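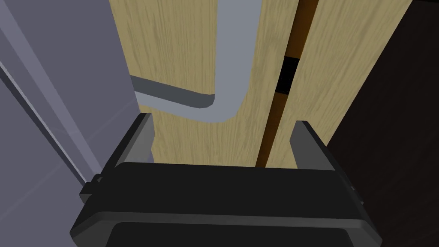 Main room, wooden surface. Tennant Street apartment, Lultport.

Dehumidifier cycles on and off, never holds the setpoint
Status: Resolved
Product: Fuvurine wall-ducted dehumidifier
Opened by: Ailsa Rutherford
Assigned to: Morag Baird
Opened: June 15, 2026

Original report

The unit starts, runs for a few minutes, stops, and starts again. It does this all day and most of the night. The setpoint is 54 percent. The number on the wall control goes up and down between cycles and the room still feels damp in the evening. No error code on the panel. The filter was cleaned in May and looks fine.

The unit was put in by the previous owner and I don't have the install sheet. It serves the main room only, which is 400 square feet. The bedrooms are on a separate system that works normally.

Things I tried before writing in:
– Turned the unit off at the breaker overnight. Same behavior in the morning.
– Raised the setpoint to 65. The unit stopped completely, and the short cycles came back when I lowered it again.
– Checked the drain line by pouring a cup of water into the pan. It drained right away.

Reply from Morag Baird

Thank you for the detail. A clear drain and a clean filter rule out the two most common causes. Short cycling with no error code usually means the humidity sensor is reading supply air instead of room air. The unit blows dry air at its own sensor, decides the job is done, and shuts off. A few minutes later the reading drifts back up and it starts over.

Please send the following:
1. The firmware version, from Settings, then About.
2. The location of the sensor and how far it is from the supply grille.
3. The layout of the room, so I can suggest another spot.
4. The minimum run time, from the installer menu. Hold the Mode and Down keys together to get in.

Do not change anything in the installer menu yet. Write the values down first, including any that look wrong.

Follow-up from Ailsa Rutherford

Firmware is 2.1. The sensor is mounted straight below the supply grille, 32 inches down. Minimum run time is set to zero. I assume that is not normal.

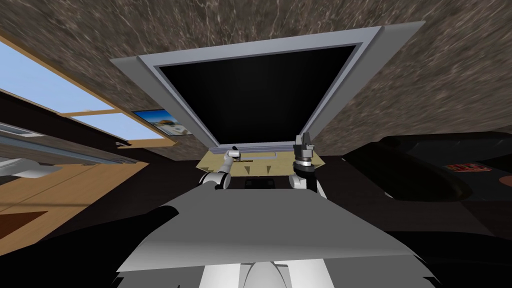 Sensor placement matters more than most of the settings on this model, and a remote sensor is worth the small amount of wiring if the original location is a bad one. It should be on an inside wall, at about chest height, out of direct sun and out of the path of any grille. On the television wall I would keep it away from the window on the left and would not put it close to the set either, as a screen that has been on all evening warms the air near it. Warm air gives a lower relative humidity reading than the rest of the room, so the unit would quit early for a different reason. An inside wall near the hallway door would be my first choice.

Zero is not the factory value for minimum run time. Someone changed it, possibly to cut down on noise. Set it to ten minutes and leave the off delay at five. Then move the sensor and let the unit run for two full days before you judge the result. The first day will be longer cycles than you expect while furniture and rugs give up moisture.

– M. Baird 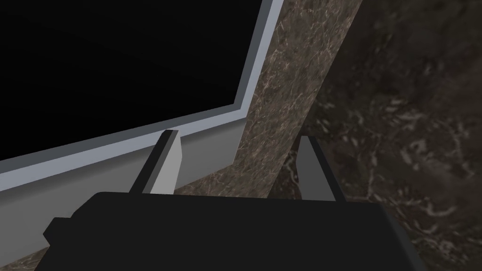 Can the old sensor cable be extended, or does it need a new run?
The cable can be extended with a splice as long as the same gauge is used and the joint stays inside a covered box. Keep it away from power wiring. Polarity matters on this sensor, so mark the conductors before cutting.

Follow-up from Ailsa Rutherford

Moved the sensor to the hallway side and spliced the cable in a covered box. Minimum run time is now ten minutes. On the first day the unit ran for more than four hours without stopping, then settled down. It now comes on a few times a day and the reading stays within two points of the setpoint. Evenings are comfortable. I left the old mounting plate on the wall for now and will patch the holes when I paint.

One small thing. The wall control lost its clock setting when I turned off the breaker and I had to enter it again. The schedule itself was still there.

Reply from Morag Baird

The clock reset is normal on 2.1 after a long power cut. The schedule is stored separately. I am closing this ticket – reply to the same thread if the short cycles return and it will reopen.

3 people found this helpful
Shares: 2 | Comments: 5

Related tickets
Wall control shows dashes after power cut
Drain pan full but pump not running
Fan stays on after setpoint is reached
How to enter the installer menu

Contact support | © 2026 Fuvurine | Back to top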